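Shelf Life and Acceptance of a Lentil Patty for School Lunches
Student project report, Food Preparation module, Flornville

1. Background
Packed lunches in our district rely on a small set of fillings, and children tire of them quickly. The project set out to develop a baked lentil patty that could be made in advance, chilled, and eaten cold in a bun. The recipe was adapted from one used in the Todon canteen.

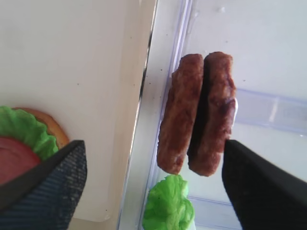
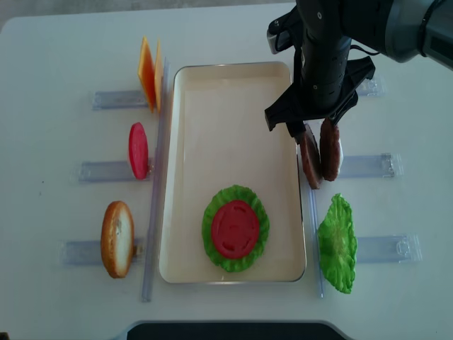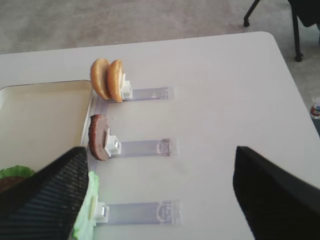

Figure 1. Patties (top), lettuce and tomato on the tray (middle), lettuce and patty on the tray (bottom).

2. Method
Each batch used 514 g of cooked brown lentils, 158 g of grated carrot, 60 g of rolled oats, one egg, cumin and salt. The mixture was rested for 20 minutes, shaped by hand and baked on parchment. Two binders were compared: oats alone (batch A) and oats with mashed potato (batch B). Both were stored in lidded boxes in the refrigerator and checked each morning for cracking, surface moisture and smell.

3. Results
Batch A held its shape when hot but crumbled at the edges after one night. Batch B stayed intact for three days. On the fourth day the surface was tacky — we stopped tasting at that point. Pupils at Resside preferred B for texture and A for flavor. The potato dulled the cumin, and a second run of B with more spice was rated closer to A.

4. Limitations
The refrigerator at the Robles site ran warmer than the one at Resside, so storage results from the two should not be pooled. Salt was measured by spoon. Freezing was not tested — the freezer was out of service through December.

5. Further work
Repeat batch B with chickpea flour in place of egg, and weigh the salt.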